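Soft Furnishings and Room Care - handout for session 2
Tutor: Sena Owusu, Brisville

Sofas and cushions today. Bring last week's sheet, we'll need the stain table on p. 76.

First job, know your cloth. Run a thumb over the weave before you do anything. Twill hides dust in the diagonal, so brush with it, not across.

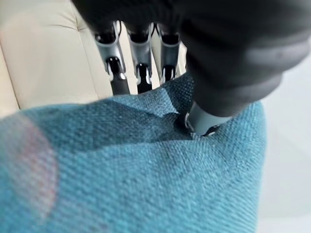

Press, let go, see if the crease drops out. If it stays the filling is tired. Write it on the Nasero sheet, filling column.

Plumping. Take both ends, lift clear of the seat, then shake. Don't punch the middle!! Check the seam while its up - loose threads get snipped, never pulled.

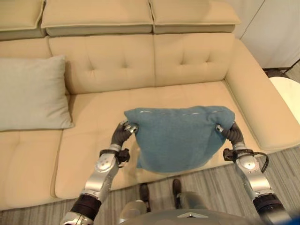

Fig. 2. Blue cushion held over the seat, light grey pillow to the left.

Placing. Back of the seat first, then lean. Nothing hanging over the front, it slides off by teatime. Same goes for throws and loose cloths - tuck or fold.

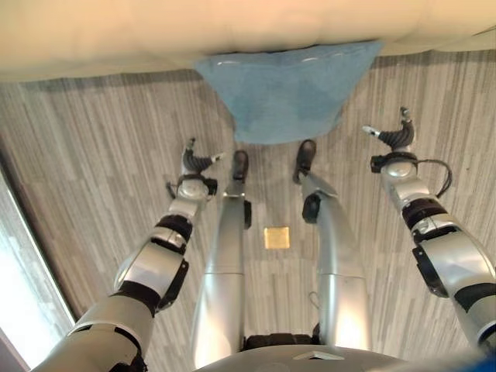
Reading time: 2 min

Pale sofas. Cream shows everything, so check blue covers for dye on a damp white cloth befor they go back. Creases and buttons: soft brush only, no sprays near the tufting.

Turning round. Step back from the sofa if you need elbow room, keep the cushion level, look behind you.

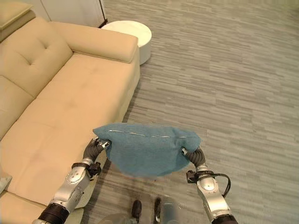 Homework: Karagiannis, pp. 76 to 91, and one cushion at home. Sheets in by 13th February.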